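## The cord pile

I finally pulled out every charging cable we own, and oh boy. They'd been living in a drawer since February, and I swear they multiply in there! I put on a playlist called Listen (40 songs, I made it through most of them) and got going.

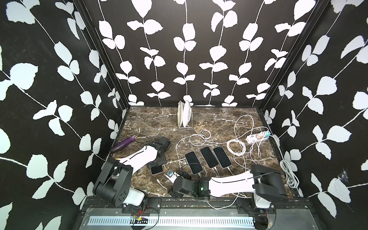

*Photo: Abella / Drornar newsletter*

White cords every which way, phones face-up in the middle of it all, and the dish rack with its two plates still sitting at the back. I love that vine pattern on the walls, by the way – it makes even a tangle look kind of dressed up.

My plan is to coil each cord the way the light gray one is (so neat!) and then give every phone its own. Anything left over goes in the swap box at Rodalov, which takes adapters too. If you've got a good trick for keeping coils from springing open, write me back, I've already been through 3 bags of twist ties.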